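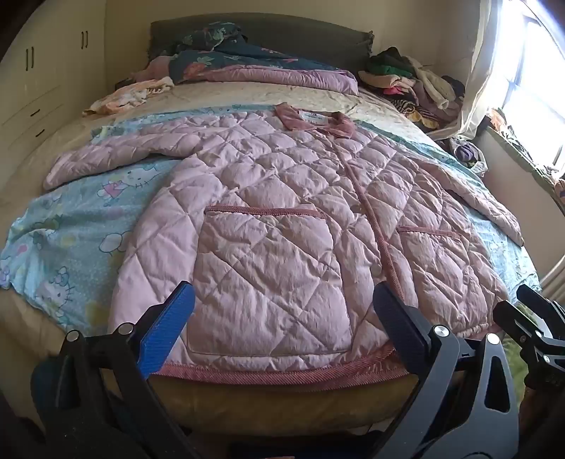 Belmiro Antunes wrote in the margin of last term's handout that quilting stops a garment from creasing, so it hardly matters how you fold it. Three people repeated this in their papers. I'd like to see the evidence. Diamond stitching holds the padding in place between two layers of cloth. It says very little about creases, and a quilted jacket left in a heap will look like it.

Household Textiles, Unit 2: Flat folding of padded garments

Reading: Ait Ali, the chapter on padding, p. 92. Skip the part on vacuum bags unless you enjoy advertising.

The usual advice is to fold on the bed. Fine, but a bed is soft, and every dip under the sheet ends up in your fold line. Pull the bedding tight first. Then lay the garment face up, sleeves out to the sides, and smooth from the collar down to the hem with a flat hand. Pressing harder does nothing except squash the padding.

The Jamari method says to close all the fastenings before folding. I remain unconvinced. With a slanted front opening, closing up too early can drag one side across the other – check that the hem lies even and then decide. Patch pockets should be emptied and flattened. Ribbed trim is stretchy, so don't tug on it to straighten an edge.

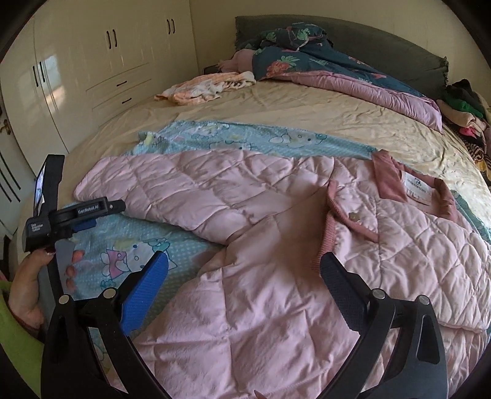
Fig. 2. Diamond quilting, with wrinkles gathering toward the center. Care label inside the collar.

Read the care label before you store anything. Woltby tells its customers that any padded item can be kept compressed for 12 months. Any item, any filling? Ask what they tested.

For the practical: sleeves in, sides to the middle, hem up to the collar, two folds at most. Leave it overnight and look at it again at home. Write down what you see, including if Antunes was right.

Sheets go in the Clerkex tray outside room 1048.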